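Lorkov two-arm bench unit – pre-acceptance safety checklist
Site: Edska demonstration room
Inspected by: Ieva Grigaitė
Reviewed by: Mahfuz Khan
Date: 13 November 2018
Supplier: Vimau (three-month trial, purchase decision in February)

Result codes: P pass, F fail, C pass with comment, N/A not applicable

1. Mounting and base
1.1 Base anchored and level – P
1.2 Serial plate matches delivery note (unit 3067) – P
1.3 Clearance behind base at least 800 mm – C
Measured at 1000 mm, but that was with the storage cupboard moved. Mark the floor so it stays that way.

2. Emergency stop and power
2.1 Stop button within reach of operator – P
2.2 Both arms hold position when stop is pressed – P
2.3 Restart needs a separate action – P
2.4 Lockout point labelled – F
Label is missing. Vimau to supply one before sign-off.

3. Arms, grippers and cabling
3.1 Joint covers fitted, no visible cracks – P
3.2 Gripper fingers secure – P
3.3 Cables clear of pinch points through full travel – C
The cable loop over each wrist is generous. No snagging during the 60 minute run, but I would like a second clip on the left arm.
3.4 Held item retained on stop – P
Tested with light hand tools only. The heavier Thampi test pieces have not arrived.

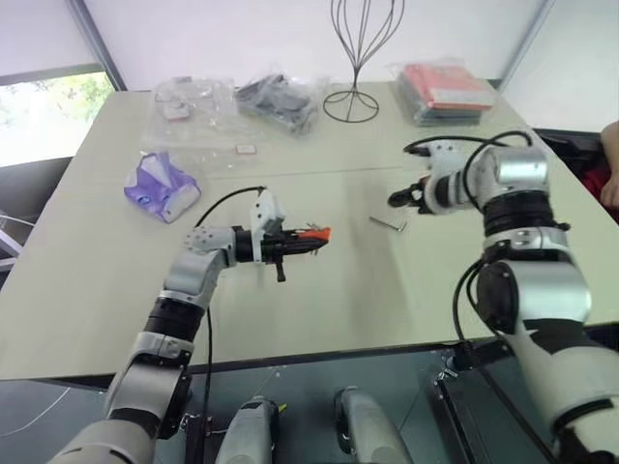 Item 3.4: left gripper holding the orange-tipped tool, right gripper open.

4. Work surface
4.1 Table sections joined flush – P
4.2 Only task items within reach of the arms – C
Plastic bags and wrapped items on the table are allowed for sorting trials. Agree on a list with the supplier and keep to it.
4.3 Small metal parts accounted for at end of run – P

5. People and access
5.1 Boundary marked on floor – F
Tape ordered. No one is to stand at the far side of the table during automatic running until it is down.
5.2 Operators trained – C
Two of three done.

Reviewer's comments (M. Khan)
Agree with both fails. The quote covers one service visit a year and I think we need two – ask Vimau for a revised price. Recheck 2.4 and 5.1 together, no need to repeat section 1 unless the unit is moved.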